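A morning at the Ostthorpe pottery, and an afternoon I hadn't planned on

I've driven past the turn-off to Ostthorpe more times than I care to admit, always on the way to somewhere else. When the pottery there put up a sign for its open day on 23rd April I finally put the blinker on, and I'm so glad I did!

The place is called Brokaso and it sits at the end of a gravel road, in what used to be the packing shed for an apple orchard. You can still smell it a bit (apples and old timber) when you first walk in, and then the clay takes over. They make tableware mostly. Bowls, mugs, a very handsome oval platter, and a line of garden pots in a rust colour that I'd happily fill a whole verandah with.

Rosalía Rivas showed our group through. She does the glazing and has been at it for 14 years, and she talks about it the way other people talk about footy. We started out the back with the clay itself, which arrives in big grey slabs wrapped in plastic and gets put through the pug mill to squeeze the air out. I had no idea how much air could hide in a lump of clay. Leave it in and the pot can crack or blow apart in the kiln, and there was a sad little shelf of ones that had done exactly that.

Then on to the wheels. There are 4 of them along the north wall under a row of windows, and we were each allowed a turn. Mine began as a bowl, had a short and hopeful spell as a vase, and ended up back in the bucket. The lady after me made a perfectly good cup on her first go and was very gracious about it.

The glaze room was my favourite. Rosalía keeps her test tiles hung on nails, more than 100 of them, each with a number scratched on the back, and a school exercise book that says what went into every one. She's been chasing a particular green for ages, the colour of gum leaves after rain. Number 71 is close, she reckons, but it goes grey if it sits too near the kiln door. The glazes look nothing like themselves before firing. A bucket of what I'd have sworn was strawberry milk comes out a deep, glossy brown.

The big kiln was cooling, so we could only stand near it and feel the warmth coming off the bricks. A full load is 400 pieces and takes two days to fire and cool. She won't let anyone open the door early, herself included, and she said the waiting hasn't got any easier.
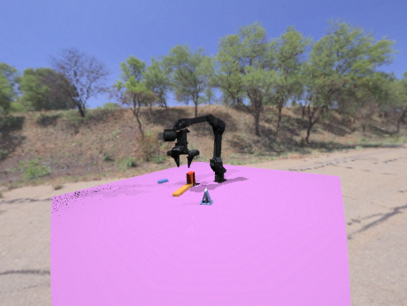
Lunch was soup and bread in the yard, served in their own bowls, and you could buy the bowl afterwards if you'd grown fond of it. I had. The soup was pumpkin, with a good bit of ginger in it. A couple at my table had come over from Ruchti for the day and told me there's a weaver there who opens her studio in March, so that's next year sorted.

After lunch I had meant to head home, but Rosalía mentioned that the old clay pit was a short walk along the creek, and off I went. It's all grown over now, with ducks on it. You can pick up bits of the raw yellow clay on the path and roll it into a sausage between your fingers. I came back with filthy boots and a pocketful.

A few practical things if you're thinking of going. Parking is on the grass and gets boggy, so wear something sturdy. The seconds table is just inside the shed door and was half bare by eleven. They take cards, but the cake stall is cash only, and the lemon slice is worth finding coins for. Kids are welcome at the wheels as long as they bring an old shirt.

My bowl is on the kitchen bench as I write, with three mandarins in it.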